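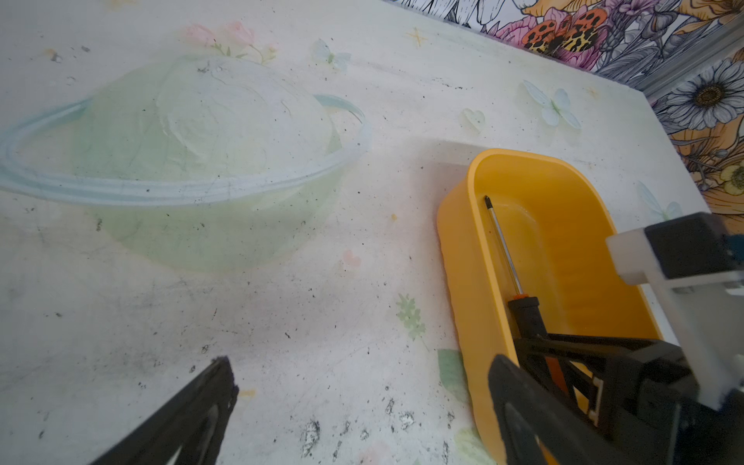 Week 4 – Cleaning and care of surfaces (food hygiene, evening group)

Handout 12/6/25. Bring it back next time, we carry on from the bottom of the page.

Cleaning and disinfecting – two jobs, two steps. Cleaning shifts grease, crumbs, dirt. Disinfecting brings down the bacteria left behind. Disinfectant on a dirty table mostly wasted.

Order of work
Clear the table. Brush or wipe off loose bits.
Hot water and detergent, clean cloth.
Rinse.
Disinfect. Leave for the contact time on the label – people always wipe it off too soon.
Air dry, or paper towel. Not the tea towel from yesterday.

Plastic bowls
Scratches hold grease, so does the foot ring underneath. Wash the outside as well as the inside. Store upside down on a clean shelf, dry first or you trap the damp. Throw out anything cracked.

Patterned tops
Specks are harder to spot on a print. Look from the side, low down, with the light on. Run a hand over after cleaning, you will feel what you missed.

Cloths
Colour code them and stick to it. Reusable ones go in a hot wash after each session. Seperate bag for raw meat area.

Case study – Skindberg canteen
22 tables, one bucket, same water all shift. 11 swabs taken, read the results sheet before you answer. What would you change first? Write three or four lines, not an essay.

Words to know: contact time, dilution, cross-contamination, two-stage clean, food contact surface.

Next week: fridges and date lables. Read section 2 of the Timitz booklet.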